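Escalade à Foltberg — vos questions, mes réponses

Je reçois toujours les mêmes messages au printemps, alors j'ai fini par tout regrouper sur une page. J'accompagne des groupes sur les falaises de Foltberg et de Gristis, et j'essaie de répondre comme je le ferais au parking, café à la main !

Faut-il avoir déjà grimpé ?
Non. Le secteur école de Gristis a été équipé pour les débutants, avec des voies courtes, de bonnes prises et un pied de falaise plat où l'on peut poser les sacs. Si vous avez déjà fait un peu de salle, vous serez à l'aise en une heure. Sinon, on prend le temps, et je garde la main sur toutes les manips de corde.

Qu'est-ce que je mets dans mon sac ?
De l'eau (vraiment, plus que vous ne pensez), un coupe-vent, de quoi grignoter et des baskets qui tiennent le pied pour la marche d'approche. Je fournis baudriers, casques et cordes. Les chaussons, je peux les prêter du 36 au 45, mais dites-moi votre pointure en réservant. Laissez les bagues à la maison, par contre.

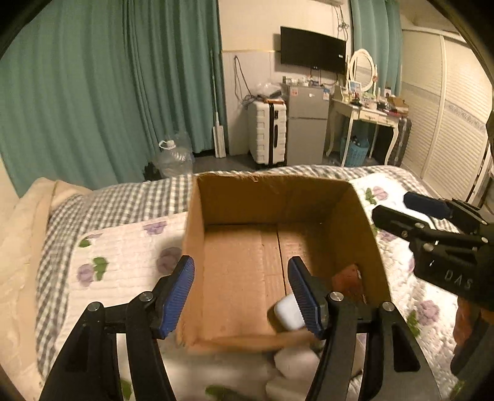 Une participante m'a écrit après sa sortie que j'aurais dû insister davantage sur les chaussons : elle avait pris les siens trop serrés, comme on le lui avait conseillé en magasin, et elle ne sentait plus ses orteils à la troisième voie. Elle a raison. Pour une première journée, prenez-les ajustés, sans souffrir, et enlevez-les entre deux voies.

Combien de temps dure la marche d'approche ?
30 minutes pour Gristis, sur un bon sentier. Pour Foltberg, c'est une autre histoire : 300 mètres de dénivelé, avec un pierrier sur la fin. Je monte doucement, mais il faut aimer marcher. Les falaises de Budanlow sont plus près de la route, je les garde pour les familles avec de jeunes enfants.

Et s'il pleut ?
Je décide la veille au soir et j'envoie un message à tout le monde. Le granite sèche vite, donc une averse dans la nuit ne change rien. S'il pleut pour de bon, on reporte, et vous ne payez rien de plus. 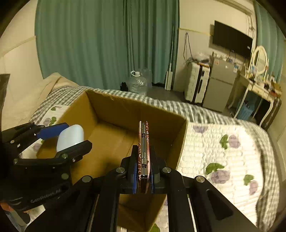 Par contre, l'orage, je ne négocie pas. Si ça gronde, on plie et on descend, même s'il vous restait la plus belle voie à faire. Le sommet de Foltberg est à 900 mètres, bien dégagé, et je n'ai aucune envie d'y traîner avec de la ferraille à la ceinture.

On est combien par groupe ?
Cinq au maximum. Au-delà, on passe la journée à attendre son tour.

C'est quoi, la voie Vương dont tout le monde parle ?
Une grande dalle à Foltberg, tout en adhérence, presque rien pour les mains. Elle n'est pas très dure sur le papier — elle fait surtout travailler la tête ! Je la propose l'après-midi, une fois que chacun a pris confiance dans ses pieds.
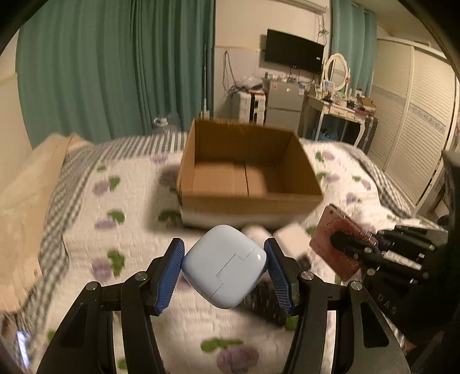 Et si vous ne la sentez pas, il y a juste à gauche une fissure bien plus rassurante qui rejoint le même relais. Beaucoup commencent par là.

Peut-on venir en hiver ?
De décembre à février, je ne grimpe qu'à Budanlow, plein sud, et seulement l'après-midi. Écrivez-moi, on regarde la météo ensemble.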